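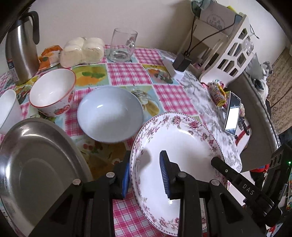 What do you need to build one of these grippers?

A 3D printer, an afternoon, a screwdriver and one camera with a wide lens. The trigger version has no motors at all, so no soldering for the hand-held part. The arm side is a different story, see Arm notes.

Alik hand-held gripper – build files and table clips

Started as Itzel's kitchen project, moved to the shared workshop in March when the kitchen ran out of outlets. Two people, one printer most of the time. Files here are what we use now, not the first version. If you have the old fingers with the flat pads, throw them out or use them for practice.

What is in the folder

fingers/ – left and right, they are NOT mirrored copies, check the letter inside the base
pads/ – ridged pads, soft filament
body/ – handle, trigger, camera mount
arm_adapter/ – plate for the Drolo arm, untested on anything else
clips/ – short recordings, one task each
notes/ – Leopoldo's build log, part Spanish, part English

Printing

Body and fingers: any stiff filament. We print the fingers solid. Hollow ones flexed and the tips crossed when you squeezed hard.
Pads: soft stuff, slow. Print them ridges up. Ridges down looks nicer and grips worse, we tried both.
No supports on the fingers if you lay them on the back face. Trigger needs supports, pick them out with a dental pick or whatever you have.

Assembly

Press the pins in before you mount the fingers. Doing it after means taking the whole thing apart again (ask me how I know).
Spring goes on the short post.
Slide both fingers on at the same time or the gears end up one tooth off. If the tips don't meet in the middle, thats why.
Camera last. Tighten until it stops wobbling and then stop, the mount cracks.

The clips

1,103 clips right now. Home tables mostly, kitchens, one laundry room. Dishes, bags, cups, cloths. We don't clear the table first. Clutter stays where people left it, patterned tablecloths stay on. An early batch of 300 was shot on a bare workbench and the arm got confused the minute it saw a real table, so those now live in clips/bench and we leave them out of training.

Each clip has video, finger opening over time, and a one-line task text typed by whoever held the gripper. Spelling in the task text is not fixed. "Pick up plate" and "lift the plate" are both in there.

88 clips are marked bad in bad.txt. Dropped items, trigger stuck, dead battery. Still worth having if you want failures. Skip them otherwise.

Plates

Get their own section since they are the hardest thing in the set. You want one finger outside the rim and one on the eating side, then tip the plate up a little before you lift. Coming straight down on both sides doesn't work, fingers don't open wide enough. Heavy plates slide on worn pads. Swap pads when the ridges feel smooth to your thumb.

Shiny stuff is a problem too. Steel trays and glass throw off the tracking when the camera gets close. Leopoldo has a filter for this in notes/, half done.

Arm notes

Drolo arm only. Adapter takes four screws. Run it at low speed the first time and keep a hand on the power switch – it will happily push a bowl off the table. Calibration file has to be redone every time you take the gripper off, no shortcut yet. The Omis motor board works but gets hot in a closed box, leave the lid off.

Known problems

- Left finger squeaks. A little candle wax.
- Clock on the camera and clock on the trigger sensor drift apart in long clips. Keep them short.
- body_v4 has the cable hole on the wrong side, use v5
- Espinoza adapter is in the folder but missing a part, don't print it yet

License and credit

Use it, change it, say where you got it. Clips are for research and hobby use, please don't post stills of people's homes on their own. Body and fingers by Itzel Escobedo, pads and arm adapter by Leopoldo Robles. Send fixes as a patch or just email the file, either one is fine. Repiles can be slow during the week.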